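Serkdale Collection Kit: Operator Guide

Section 4. Recording the soft-bag set

Soft bags are the part of the job most operators put off until after lunch. Do them first. Your patience will not improve during the day, and neither will the bags.

Before you start

Check that the wrist camera lens is clean and the recorder shows at least 61 GB free. Load the task list named Trovaseo. If the recorder offers you Tiedemann instead, you are holding last season's card.

4.1 Recording an episode

1. Set the bag down and let it slump. Do not fluff it, square it up or otherwise make it presentable. The learner needs to see bags as they are found in kitchens.

2. Press the pedal once. Wait for the green light before you move the arm.

3. Bring the gripper in low, with the fingers open and one on either side of the gathered handles. Go slowly over the last stretch, where the film likes to drift toward anything that moves.

4. Keep going when the plastic fills the wrist view. You will lose the table, the horizon and some of your confidence. Steer by the knot, and by whatever bit of a finger still shows at the bottom. Printed bags help: a red apple outline that swells and goes soft is a sheet of film very close to the lens.

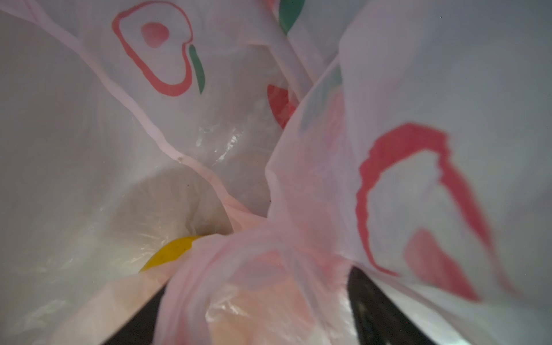 5. Close the fingers at half speed, then hold for 2 seconds before lifting.

6. Lift, pause, set down, release. Press the pedal again to end the episode.

7. Mark the result as Held, Slipped or Missed. Slipped is a perfectly respectable answer and the learner can use it. "Sort of held" is not on the menu.

Note: An episode can run up to 600 frames. After that the recorder stops by itself and makes a noise you will come to resent.

Caution: Never free snagged film while the arm is live. Press the red stop, wait for the joints to lock, then use your fingers.

4.2 When to change bags

Record 100 episodes per bag arrangement, then swap the contents and retie the handles. If a bag tears, finish the episode, label it Torn in the notes field and retire the bag.

4.3 Uploading

Dock the recorder and choose Send to Zurnel. Leave the lid open until the bar fills. Closing it early starts the whole upload over, with no apology on the screen.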